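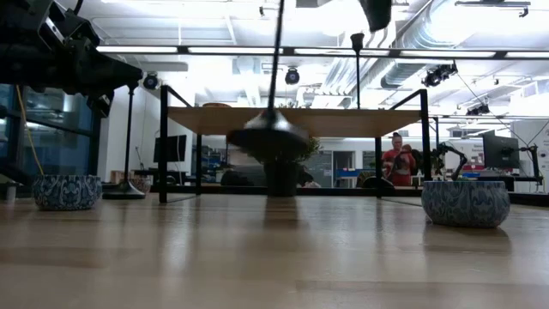
Search this community Go

Open day demo: what load should the arm carry in front of visitors?

2 min read

We have an open day at our Clesdale workshop in June. The plan is a tabletop demo with one arm on a short repeating cycle, visitors standing on the far side of the table. The arm is rated well above anything I would hang on it. Do I run it at normal speed with a light load, or slow it down? The cycle has to repeat from 1000 until we close, and I can't restart it by hand every few minutes.

Posted by willorora_bench
2 shares

fodari_tech
Slow it down. Set the speed override to 50 percent and leave it there. At full speed a hanging load swings after every stop, and you end up adding dwell time to let it settle, so the cycle is no shorter. Keep the load rigid if the task allows it. Put a floor line outside the full reach of the arm plus the load, not the reach of the programmed path. Someone other than the presenter should hold the stop button. Your risk assessment decides whether a line is enough or you need a fence.

Helpful: 132

montoya_line
Agree with the above. Also run the whole cycle unattended the afternoon before and check for position drift at the end. Ours was fine for the first hour and then a cable tie worked into the joint and tripped a fault.

Helpful: 50

clesdale_visitor
just use a lighter part, kids like it fast

Helpful: 2

3 comments Share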